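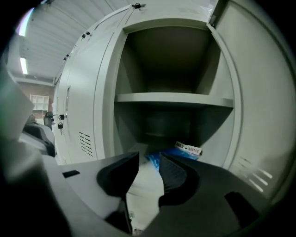
4. Who turned up, who didn't, and what that did to the table

Figure 2. Gray metal locker cabinet, one compartment open, with a small box and a blue packet at the bottom.

4.1 What I was trying to find out

The last section was all about how the Lulomach Cup picked its hosts. I want to get to the part I enjoyed most now, which is the withdrawals. Anyone who has spent time with small invitational soccer tournaments knows the pattern. A program gets printed with six teams in it, the opening ceremony has six flags, and then you look at the final table and there are four rows. Somebody's ferry got canceled, or somebody's league refused to move a fixture, or (my favorite kind) a club just stops answering letters and never comes up again in any of the paperwork.

Most of the writing I've read on these cups treats a withdrawal as a footnote. The team is struck out, the remaining fixtures are renumbered, and the story carries on with whoever is left. I've done it myself in an earlier piece on the Ternari Trophy and I wish I hadn't. When a round-robin has only a handful of teams in it, taking one out changes a lot. The number of rest days changes, the goal averages change, and the last match can go from being a decider to being an exhibition with a cup handed out at the end.

So my question was a pretty plain one. When a team dropped out before the first kickoff, did the host gain anything from it? And did it matter how late the withdrawal came?

4.2 The records

I worked from 607 match reports covering three competitions: the Lulomach Cup, the Ternari Trophy and the Srivastava Shield. Most come from newspapers, with a smaller pile of typed secretary's reports that are a joy to read if you like complaints about drainage. I counted a match as usable if I had the score, the venue and the order in which it was played. Attendance would have been nice too, but the gate figures are a mess. One Lulomach program claims a bigger crowd than the ground could possibly have held, unless people were sitting on each other's shoulders, so I left attendance out of everything that follows.

Withdrawals were harder. A match report tells you a match happened, and you need something else to tell you that one was supposed to happen and didn't. I ended up comparing the printed draw with the played fixtures, line by line, and then going hunting for letters or newspaper notes to explain the gaps. That gave me 145 fixtures which were drawn and never played. A few of those turned out to be misprints, where the same pairing was listed twice with the teams swapped, and I kept those in the appendix but out of the analysis.

Shalini Nautiyal read the draws separately from me and marked the gaps on her own copies before we compared. We disagreed most often over the Ternari Trophy, and nearly always over the same problem: the organizers liked to rename a team halfway through. A side would enter as a city eleven and play as the railway club, with most of the same players. I wanted to call that a withdrawal and a replacement. She wanted to call it one team with two names. I came around to her view after reading the lineups, and the numbers here follow her coding.

4.3 Early and late

I split the withdrawals into early ones and late ones. Early means the organizers knew before the fixtures went to the printer and could still redraw. Late means the program was already out. I thought about using a fixed number of days, but the three cups ran on such different clocks that it didn't work. The Srivastava Shield had its fixtures fixed by January for a summer tournament, while the Lulomach people seem to have been perfectly happy to draw up the schedule on the train.

The early withdrawals did very little, as far as I can tell. The host redrew, sometimes found a substitute, and the tournament that came out the other side looks like any other. Hosts won their fair share and lost their fair share. If you only read the final tables, you'd have trouble picking these editions out from the ones where everybody came.

Late withdrawals are where it gets fun. With the program already printed, organizers hardly ever redrew. They simply crossed out the missing team's matches and left everything else alone, and that meant the teams who had been due to play the missing side got an extra rest in the middle of the week. Now, who had been due to play the missing side just before the last round? Very often it was the host. That's less sinister than it sounds! Hosts liked to give themselves what they thought would be an easy match late on, to keep the local crowd interested, and the teams seen as easy were the ones from far away with little money. Those were exactly the teams most likely to cancel at the last minute.

The result is that hosts tended to go into their final match fresher than the side across from them. They did better in those final matches than in the final matches of full tournaments, and the gap is big enough that I don't think it's noise, though I'd be happier with more editions to look at. The Shield shows it most clearly. The Ternari Trophy shows it a little. The Lulomach Cup barely shows it at all, and I think I know why: it was often played over a long weekend with everyone tired and sunburned together, so there wasn't much rest to hand out in the first place.

4.4 The Fistton case

I want to stop on one edition because it's the one people bring up whenever I give this talk. Fistton hosted the Shield with five teams in the draw. The visitors from the coast telegraphed on 20th June to say they weren't coming, by which point the posters were up and the program had been on sale at the tobacconist's for a while. Fistton had been down to play them in the second-to-last round. Instead the hosts rested, watched their main rival play a bad-tempered draw on a heavy field, and then beat that rival in the decider by a single goal.

The local paper was delighted. The visiting paper was furious, and ran a long column saying the whole thing had been arranged. I went looking for any sign of that and found none. The telegram reads like a real one, the club secretary's reply is annoyed and a bit rude, and Fistton lost money on the missing gate. If it was a plot, it was one that cost the plotters a fair bit. There's also the awkward fact that the supposedly cheated side had drawn a match it should have won earlier in the week, against a team that had nothing to do with any of this.

What I take from it is fairly modest. Fistton got lucky with the calendar, and the rules of the time gave nobody a way to even it out. The Shield's rulebook had a whole page on the size of the corner flags and not a word on what to do with a missing opponent. Later editions awarded a walkover win to each team left without a match, and that solved one headache while leaving the rest days exactly as they were.

4.5 Things I'm not sure about

A few cautions before I move on to the substitutes in Section 5. My newspapers are mostly from the host towns, and local papers are much better at explaining why somebody else didn't come than at explaining why the home side was poorly prepared. I've leaned on visiting papers where I could get hold of them, but the coverage is thin for the smaller clubs, and for some of them I have no home paper at all.

I also can't see injuries. A rest day is worth more to a squad that's carrying knocks, and match reports are hopeless on this. They'll tell you a fullback "retired hurt" and then have him scoring two days later without a word about it. I tried to build a rough measure from lineup changes between matches and gave it up, as too many changes were plainly about work. Plenty of these players had jobs to get back to, and a goalkeeper could vanish from the last fixture for no better reason than the factory wanted him.

Finally, around 200 of the reports give the kickoff time in a way I can't square with the printed schedule. It doesn't touch the order of play, so I've kept them in, but anyone wanting to measure rest in hours should check the listing in the appendix first. I'd start with the Ternari evening matches, where the reporter and the program hardly ever agree.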